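The Working Life of a Soft Lunch Bag

A soft lunch bag is a simple article. It has an outer fabric, a layer of foam, a liner that can be wiped, a zip and something to carry it by. The differences between a good one and a poor one lie almost entirely in how those parts are joined, and most buyers never look at the joins.

Rima Akl has looked at them for most of her career. She began as a pattern cutter at Karaki, when the firm still made camera cases, and now runs the sample room at Castier. Her first check on any bag is to set it down empty on a flat table, zip closed, and leave it. A base that has been cut square to the side panels will rest flat. If the base is even slightly short on one side, the bag leans, and it will lean more once there is a full bottle in it. 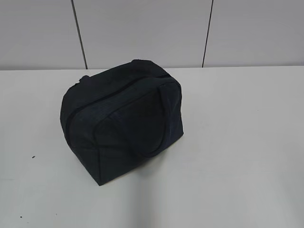 The second check is the zip. A straight zip across the top is cheap to sew but gives a narrow mouth, and a rigid box has to be tilted to go through it. A curved zip that carries on down the sides lets the whole lid fold back. The cost is at the corners. Zip tape does not stretch, so the machinist has to ease it round the bend without puckering the fabric, and a tight radius puts more strain on the teeth each time the slider passes.

"People blame the slider," says Akl. "Usually the tape was pulled while it was being sewn, and the teeth never sat parallel."

Castier cycles its sample zips 1,000 times before a pattern is signed off. Georges Matar, who keeps the test records, notes that most failures show up in the first 80 cycles or not at all. He runs the test with the bag packed, as an empty one puts very little sideways load on the closure.

Fabric is a matter of habit as much as performance. Dark navy sells steadily and hides marks from bus seats and car boots. A mottled weave hides them better than a flat one, though crumbs lodge in a coarse surface and need a stiff brush. Fibre content matters more than colour when it comes to washing. Leen Khoury, who buys cloth for Clokano, asks for a swatch soaked and dried before she will discuss price, and measures it along both directions of the weave. Anything that shrinks by more than 2 per cent is sent back. The foam does not shrink with the outer, and the panels wrinkle.

Handles are normally made either from the body fabric, folded and stitched, or from woven webbing. Webbing is stronger for its weight and needs no turning, but the cut ends must be sealed or buried in a seam. Loose threads along a strap's edge should be snipped with small scissors. Pulling them can draw a run through the weave. The point to inspect is where the strap enters the panel: a box of stitching with a cross through it spreads the load, while a single row concentrates it along one line of needle holes.

Ashraf Helmy repairs bags from a bench at the back of the Cirkine shop, and handle anchors are most of his trade. He unpicks the old row, adds a patch of scrap webbing inside the panel and sews through both. The job takes him 30 minutes - longer if the liner has been glued. 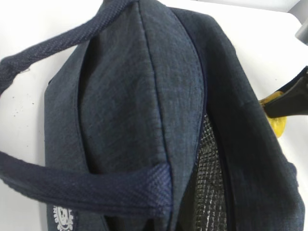 Cleaning and storage

Empty the bag on the day it is used. Wipe the liner with warm water and a little washing-up liquid, then go over it again with a clean cloth. Pay attention to the bottom corners, where the liner is folded and liquid collects. Leave the zip fully open until the inside is dry.

The outer should be sponged, working from seam to seam so that no tide mark is left in the middle of a panel. Machine washing is best avoided unless the label allows it - the foam holds water for a long time and may come away from the fabric. Do not put the bag on a radiator.

A stiff zip can be eased with a plain candle rubbed along the teeth. Store the bag upright, unfolded, with nothing on top of it. Foam that has been creased flat over a winter keeps the crease, and the panel will insulate poorly along that line.

Ice packs should go in last, above the food, wrapped in a thin cloth if the liner is prone to cracking.

Words: Gaetano Fontana

Contact us | Subscriptions | © Text and layout 26 Jun 2020. All rights reserved. | Back to top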